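Clusten two-person ceramic set, after one winter of daily use
1/26/20

I bought the Clusten set in October, when we moved to the smaller apartment and I gave away almost all the old dishes. I write this review slowly, with a dictionary next to me, so please excuse me if some sentences are a little stiff. English is my third language. I wanted to write it anyway, because before buying I looked for a long review of this set and found only short ones that said "very nice" or "came broken."

The set is for two people: plates, bowls, cups and spoons, all ceramic. I ordered it from the shop Maletley, which also sells the Grolonell set that I had before. I will compare the two in several places.

First, the delivery. The box was heavy and well packed. Each piece had its own cardboard cell, and the spoons were rolled in paper. One bowl had a small rough point under the foot, like a grain of sand under the glaze. I rubbed it with fine sandpaper for a minute and it was gone. I did not ask for a replacement. A friend who ordered the same set had no rough points at all.

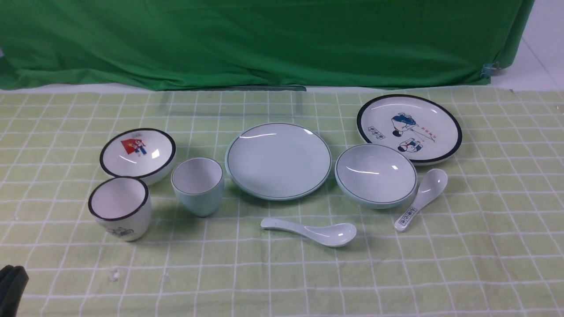 The bowls are what I use most. I cook soup almost every day in winter, and the size is right for a full portion without a second visit to the pot. The wall of the bowl is thick, so the soup stays warm longer, but the bowl itself also becomes hot if you put it in the microwave. With my old Grolonell bowls I could take them out with bare fingers after two minutes. With Clusten I need a towel. If you only heat things for one minute, you will not notice this.

The bowls also stack well. The plates stack less well, they move a little to the side when you put one on the other, and there is a ringing sound that I don't like early in the morning. I put a paper napkin between them and now it is quiet.

The cups hold less than I expected. For coffee they are good. For tea, I am a person who drinks a lot of tea, and I fill the cup twice every time. There is no handle, and I hold the cup near the rim with two fingers. My husband has big hands and he holds the cup by its body, so he waits until the tea is cooler. It is a small complaint but we have it every evening.

Now about washing. The seller's page says that the glaze is good for 2,000 washes. I don't know who tested this and I can't test it myself. My dishwasher is an old model and it is not gentle. After these months I see no change in the shine of the bowls. On the plates there are some thin gray lines from the knife, in the middle, where we cut meat. These lines are metal from the knife and not real scratches. A little baking soda on a wet cloth takes them away in half a minute.

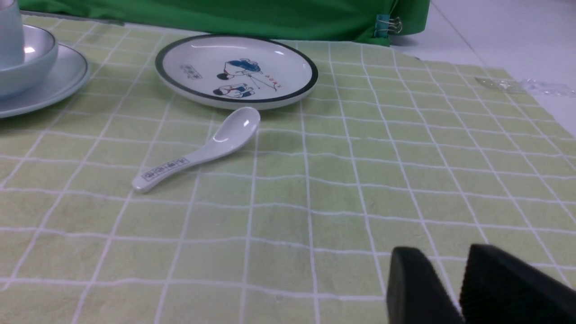

The plate deserves a longer paragraph, because for me it is the reason to buy or not to buy. I eat many things with sauce, and I had bad experiences with plates that are completely flat. On those, the sauce runs away when you carry the plate to the sofa. A white plate with a shallow raised lip and a dark gray-green band on the rim is, in my opinion, the best form for this kind of eating, and it looks good on a pale green cloth too. The lip stops the sauce, but it is low enough that you can still cut with a knife from the side. I would not serve real soup in it. For rice with vegetables, for beans, for eggs with tomato, it is correct.

The spoons I like less. A ceramic spoon is pleasant in the mouth, it has no metal taste and it doesn't burn the lip. But it is thick, and for yogurt in a narrow glass it is useless. I also worry each time one falls in the sink. Until now none is broken, but I am careful - my children would not be so careful if they still lived here.
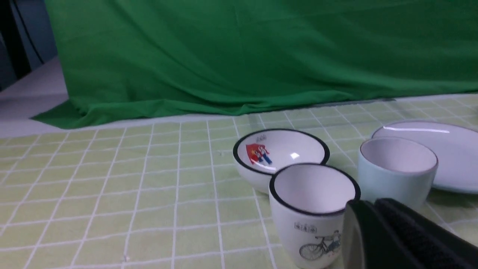

Can you buy the pieces one by one if something breaks?
Maletley sells the bowls and the plates separately, but the cups and the spoons come only with the whole set. I wrote to them to ask, and the answer came after two days and was polite. They said that single cups may come later. I would not count on it.

The price was 1,319 in our currency, with delivery. The Grolonell set was cheaper, but it lost its shine in the second year, and two of the bowls got a crack along the side. I paid more this time with the hope of not buying again soon.

I also looked at the Cuautle set, which is handmade and costs much more. I held one of their cups in a store. It was beautiful and very light, and I was afraid of it. For guests, maybe. For every day I want something that I can wash while thinking about other things. 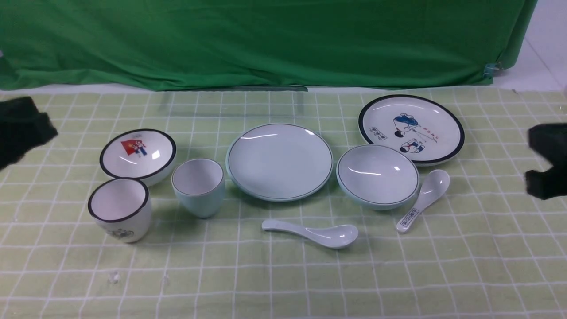 One more subject is what to put under the dishes. The foot of each Clusten piece has a ring without glaze, and on my wooden table it left small pale circles when I pulled the plates. I tried round mats, but they slide and collect crumbs. In the end I prefer one cloth for the whole table. A pale yellow-green one with a grid of thin white lines is a cheerful choice for a dark month, and with white dishes it doesn't look too busy. I would choose cotton, washed once before use so it is softer. Plastic cloths are easier to wipe, but hot bowls leave a mark on them, and the smell when they are new is strong.

My mark for the set is 9 from 10 for the bowls and plates. The cups get a lower mark from me, a seven, and the spoons a six. If Clusten makes a bigger cup with the same form, I will buy two of them, and the small ones can go to my office.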